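Tracing a Wrong-Bin Release on a Two-Arm Sorting Cell

This procedure covers one fault: an arm picks a squeeze tube, carries it, and lets go of it over or in a bin the recipe did not call for. The controller logs the cycle as complete and no alarm is raised. On the Tinditz cell we found it only when Emerson Sales compared the bin contents against the recipe at the end of a shift.

You will need the pendant, the cycle log, the wrist and overhead streams, and a second person at the stop button. Work through the steps in order and do not edit the recipe until step 5.

Tubes, cartons and bins on the Tinditz cell:

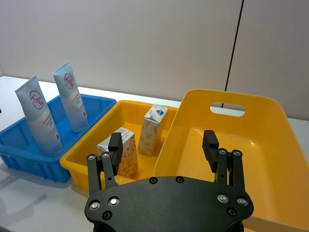
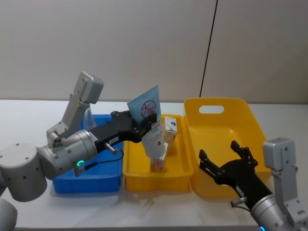
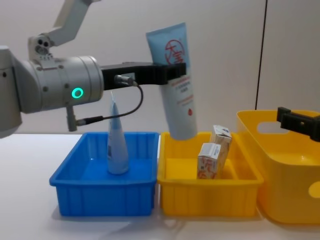
Can a wrong-bin release be found from the cycle log alone?

The log records that the gripper opened and that the grip width changed, so a tube let go over the wrong bin produces the same entries as one placed correctly. You need the logged arm position at the moment of release, and you need to compare it with the bin position the recipe was using.

Step 1. Stop the cell safely

Press cycle hold, not the emergency stop, unless somebody is at risk. An emergency stop on this controller clears the motion buffer, and the last release position goes with it. Wait until both arms report standstill. Then switch to manual mode at reduced speed and hang the lockout tag on the mode key.

If a tube is still gripped, leave it there. Do not pull it out by hand. Jog the arm straight up, move it over clear table, lower it and open the fingers from the pendant while the second person watches the other arm.

Step 2. Save the evidence

Export the cycle log and both video streams before you power anything down. The buffer holds 1000 cycles and overwrites the oldest first. Our fault was in cycle 2877, and it would have been lost by the next morning. Write the cycle number on the fault sheet.

Step 3. Compare release position and bin position

Open the cycle and find the line marked RELEASE. Read the X and Y values. Then open the bin table and read the center of the target bin.

Our release point was off by 321 mm along the row. An error of that size points to a wrong table entry or a wrong frame. Gripper slip gives a few millimeters at most, and a tube that swings in the fingers gives a little more.

Step 4. Check which frame the arm was using

Each arm has its own base frame, and both refer to a shared table frame. Jog each arm to the table reference pin and read the table coordinates. The two readings should agree within 2 mm. If they do not, redo the frame calibration before going further.

If they agree, look at the bin table revision on each arm. This was the cause at Tinditz. Konrad Czerwiński had updated the bin order on the right arm in November, but the left arm still loaded the older file at startup. Both files were valid, so the controller accepted them.

Step 5. Correct and lock the table

Copy the current bin table to both arms. Delete the old file from the startup folder; renaming it is not enough, as the loader takes any file with the right extension. Restart both controllers and confirm that the revision numbers match on the pendant.

Step 6. Prove the fix

Run 21 cycles at reduced speed with one person at the stop button. Check the bin contents by eye after every cycle. Any wrong placement sends you back to step 3.

Then add a revision check to the start routine so that the cell refuses to run if the two arms disagree. On our cell this is a single compare instruction ahead of the homing move. Remove the lockout tag last, and file the log export with the fault sheet.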